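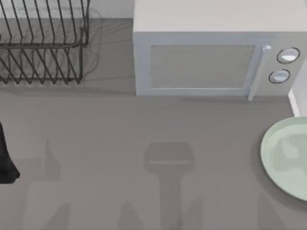
Capillary action is the movement of a liquid along a narrow space without a pump and sometimes against gravity. We meet it every day, mostly in places where water stays longer than we want. Think of two plates that lie flat one on the other after washing. The water between them does not run out, even after a whole night, because the gap is thin and the liquid holds to both surfaces. A wire dish rack, like the black one in the upper left corner, keeps plates upright in slots, with wide spaces between them, and in a wide space the weight of the water wins. Most of this lecture is about that competition between weight and surface.

Water in Small Spaces
Lecture 4, notes by Ott Kairys
Introductory course on everyday physics, Nenside Evening College

1. Surface tension

A molecule inside the water is pulled by its neighbors from all sides, and these pulls cancel. A molecule at the surface has few neighbors above it, so the pull is not balanced. The result is that the surface behaves a little like a stretched skin. I say "a little" because a real skin pulls harder when you stretch it more, and a water surface does not do this. Please remember this difference, it was a common mistake in the February test.

We measure surface tension as force per length. For clean water at room temperature the value is close to 0.072 newtons per meter. Soap makes it much lower. Hot water has a lower value than cold water, but the change is small compared with what soap does.

2. Wetting and the contact angle

Put a drop of water on a clean glass plate and it spreads. Put the same drop on wax and it stays nearly round. The angle between the solid and the edge of the drop, measured through the water, is called the contact angle. If it is less than 90 degrees we say that the water wets the solid. If it is more, the water does not wet it well.

Glass that looks clean often has a very thin layer of grease. Then the water breaks into separate drops, and each drop leaves a small spot of minerals when it dries. On really clean glass the water makes a thin film – this is why glass washers in laboratories look for a film and not for drops.

3. The height of the rise

In a narrow tube which the water wets, the surface climbs until the weight of the lifted water is equal to the upward pull along the wall. This gives

h = 2 T cos(a) / (d g r)

where h is the height, T the surface tension, a the contact angle, d the density of the liquid, g the acceleration of gravity, and r the radius of the tube. All values must be in meters, kilograms and seconds.

The important thing is r in the bottom part. If the tube is two times narrower, the water goes two times higher. For a clean glass tube with a radius of 1 millimeter, the rise is near 15 millimeters. For a radius of 0.1 millimeter it is near 15 centimeters.

Between two parallel flat plates the formula is similar, but we write the full gap in place of r. Students often put half of the gap. Please draw the forces once by yourself and you will see why this is wrong.

4. Paper, cloth and brick

A paper towel is a net of fibers with many small channels. We may use the tube formula for a first estimate, but the channels have different sizes and they turn in all directions. In the beginning the water goes fast, then slower and slower, mainly because it must pass through a longer and longer wet part. The distance grows with the square root of time. So if the water needs one minute for the first 3 centimeters, it needs four minutes to reach 6 centimeters.

Brick walls do the same thing with water from the ground. The old storehouse on Mockus Street, which we visited in the first week, has a wet band along the bottom, with white salt at its upper edge. The salt stays where the water evaporates.

5. Work for next time

Read pages 26 to 32 in the course reader. Then do these tasks:

Task 1. Calculate the rise of water in a clean glass tube with a radius of 0.5 millimeter. Take the contact angle as zero.

Task 2. Hang a strip of paper towel with its lower end in colored water. Mark the height of the wet edge every minute for ten minutes. Draw the height against time, and then against the square root of time. Which graph is closer to a straight line?

Task 3. Repeat task 2 with a small drop of dish soap in the water. Write down your guess before you start – I will ask for it.

Solutions go in the box outside room 108 by Dec 19, 2022. Work in pairs is allowed, but each person must hand in their own graphs.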